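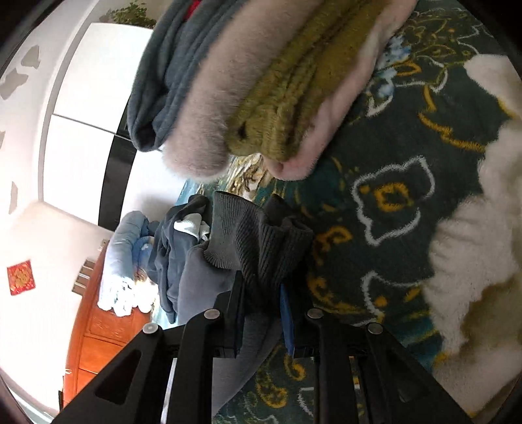

Brayan Palomino
24/07/2020

Minutes, equipment planning, folding project

Present: Benedikt Kramer (chair), Palomino (minutes, again).

1. Grippers. Usmani quoted $3518 for a second pair. Benedikt called this "a lot for tongs" and then approved it. Spare finger pads are $158 a set – order 4.

2. Training laundry. Knits and fleece stay on the list. Request for a bigger bed deferred. 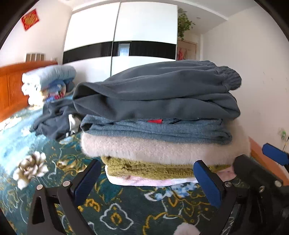 Item 2: folded stack on the patterned blanket, blue finger pads.

3. Arm. Durnance or Dasar? Discussed at length, decided at no length. Carried over.

Last updated: July

Comments

Unis: Does the $158 include shipping?

B. Kramer: It does not. Please strike "tongs."

Palomino: Minutes stand as written.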